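4. What the diaries said about routines at home

I went into this part of the study expecting to write mostly about training. I had coached swimming for a long time before I went back to school, and I had a picture in my head of what gets a 15-year-old through a hard season: good sleep, a decent coach, a ride to the pool. All of that did show up. But the families kept writing about chores, and after a few weeks of reading I gave in and made chores a section of their own.

A quick reminder of who we are talking about. We had 308 families, most from Clullbridge and the rest from Grerkby, each with at least one teenager swimming or running in the Bruvoron youth league. Parents and teens kept separate diaries in Koval, the phone diary we set up for the project, and neither could read what the other had written. We followed them through two seasons and ended up with more than 2,000 entries. I read every one of them (my eyes have not forgiven me), and a second reader coded the same entries without seeing my codes. Where we disagreed we talked it over, and the stubborn cases were dropped.

4.1 Who does the laundry?

Laundry came up more than any other household job, and by a wide margin. That makes sense once you have lived with an athlete. There are suits and towels and warm-ups, all of it needed again the next morning, and somebody has to deal with the bag that gets dropped in the hallway. In the first season the somebody was nearly always a parent. The entries are full of it: "found her kit in the car again, washed it at 11 p.m." is a pretty typical one.

What I had not expected was how the teens wrote about it. I figured they would be glad to be let off. Some were! But a good number wrote that they felt a bit useless, or that a parent doing everything made a bad race feel worse, as if they had let down the whole staff. One boy wrote that he would like to be trusted with the washing machine before he was trusted with a relay leg. I have thought about that line a lot.

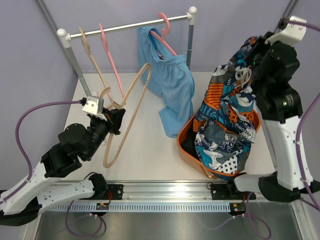
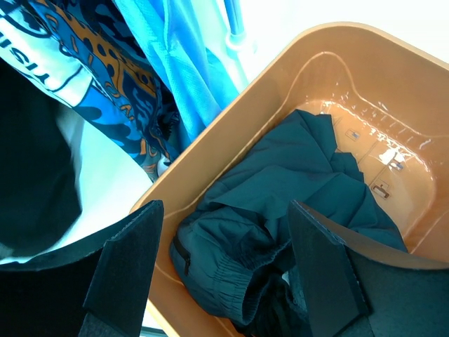
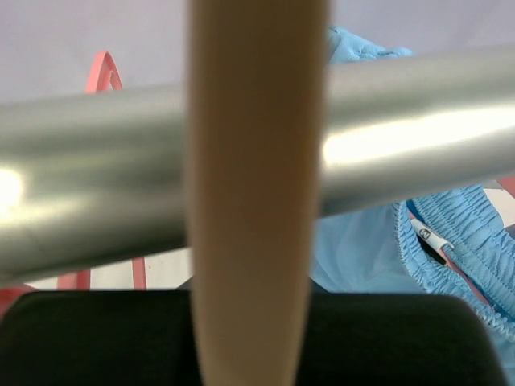

Figure 3. Hangers on and near a rail (first); inside a tan-orange basket (second); a polished metal bar at close range (third).

Between the seasons, many families changed how they split things up. We did not ask them to, and I want to be clear about that, because it limits what I can claim. The change usually started small. A teen took over packing the bag, or hung up the wet things after practice, and if that held for a few weeks the parent let go of something bigger. The families who tried to hand over everything at once mostly gave it up, often on a Thursday, which in this league is the night before travel and the worst possible time for a new system.

4.2 Forgetting, and what parents made of it

Teens forget things. They forget goggles, permission slips, the lunch sitting right there on the counter. Parents tended to read this as not caring, and the diaries get pretty heated in places. When I put the two diaries for the same evening side by side, though, the teen had often written about feeling tired, or about an exam, or about nothing much, and the forgotten item wasn't mentioned at all. It simply hadn't registered. I don't want to make too much of this – a diary leaves out all sorts of things – but the mismatch was common enough that our second reader gave it its own code.

Three kinds of parent response turned up again and again. Some parents drove the missing thing over. Some let the teen swim or run without it. And some sat down later, once everyone had eaten, and worked out with the teen how to stop it happening next time. The last group wrote shorter and calmer entries as the second season went on. I can't say the talking caused the calm, and it could easily be that calmer families are the ones who sit down and talk in the first place. Our diaries can't pull those two apart.

4.3 A few cautions

Families who keep a diary for two seasons are not ordinary families. They are organized, or at least one person in the house is. We also lost more Grerkby households than Clullbridge ones, mostly in July when the pool there closed for repairs and the teens scattered to other clubs. I looked for differences between the towns and found little, but with so few Grerkby diaries left by the end I wouldn't lean on that. Section 5 goes back to the training logs and asks whether the teens who took on more at home also turned up to more practices.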